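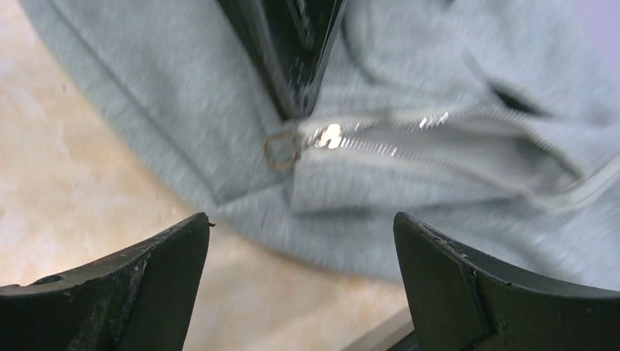
Care and Repair of Metal Zippers

Metal zippers outlast the cloth around them if the teeth are kept clean and the slider keeps its shape. Most failures start in the slider. The teeth are harder than they look, and the tape seldom gives way before the garment does.

How the parts work

A zipper has two rows of teeth clamped to cloth tape, a slider, and stops at the ends. Inside the slider is a Y-shaped channel. Pulled toward the open end, it presses the two rows together at a fixed angle so that each tooth seats in the gap opposite. Pulled back, a wedge at the front of the slider pries the rows apart. The channel has to hold a set width. When the rear of the slider spreads by even a small amount, the teeth pass through without meshing and the zipper opens behind it.

Stiff zipper

Brush both rows with a dry toothbrush, working along the tape and then across it. Lint from knit fabric packs into the base of the teeth and is easy to miss. Wash off salt or dried soap with a damp cloth and let the tape dry completely.

Rub a plain white candle or a stub of beeswax along the outside of the teeth, both rows, then run the slider the full length 10 times. Wipe off the crumbs. A soft graphite pencil also works on dark fabric. It will mark light gray and anything paler. Do not use cooking oil or general machine oil. Both wick into the tape, leave a stain, and collect grit.

Zipper opens behind the slider

1. Move the slider to the fully open end.
2. With small flat-nose pliers, squeeze the rear edge of the slider on one side, top plate to bottom plate. Use light pressure.
3. Squeeze the other side the same amount.
4. Test. Repeat if the teeth still fail to mesh.

Stop as soon as the rows hold. A slider squeezed too far will bind, and cast sliders crack if they are forced. Put a scrap of leather or folded tape over the plier jaws if the finish matters. A slider that has been tightened twice and has loosened again is worn through and should be replaced.

Fabric caught in the slider

Do not pull the tab harder. Hold the zipper tape flat with one hand and draw the caught fabric sideways, away from the teeth, while easing the slider back the way it came. On knits, work a blunt needle under the fold to lift it. Loops that have been drawn out can be passed to the wrong side with a fine crochet hook. If the same spot catches again, the lining or seam allowance is standing too close to the teeth. Run a line of topstitching 2 mm from the folded edge to hold it back.

Bent or missing teeth

A bent tooth can be turned straight with the tips of the pliers. Match it to its neighbor before testing. One missing tooth near the bottom can be passed over by sewing a new stop above the gap: eight or nine tight stitches of buttonhole thread across both rows, knotted at the back. A missing tooth higher up means a new zipper.

Broken pull

A split ring from a key chain makes a sound temporary pull. For a lasting one, use a closed ring or a short loop of waxed cord. Check that the replacement can lie flat; a pull that stands up will catch on other things in the wash.

Choosing a replacement slider

The size is often stamped on the back of the slider. If there is no stamp, close the zipper and measure across the meshed teeth in millimeters. The slider must match the tooth type as well as the width. A slider made for coil will not run on metal teeth. Elin Griffiths at the Kindmont repair bench keeps worn sliders in a tin for comparison, and this is quicker than measuring when the make is unknown.

Washing and storage

Close zippers before washing and turn the garment inside out. Avoid chlorine bleach, which attacks brass and leaves the teeth rough. Dry flat or hang by the shoulders, and keep the zipper off hot dryer walls. For storage over a season, wax the teeth and leave the slider halfway along. Green deposits on brass teeth come off with white vinegar on a cotton swab, followed by a clean damp cloth. Repeat the waxing afterward, as the vinegar strips it.

Last revised January 25, 2025. Section on coil sliders to be added in May.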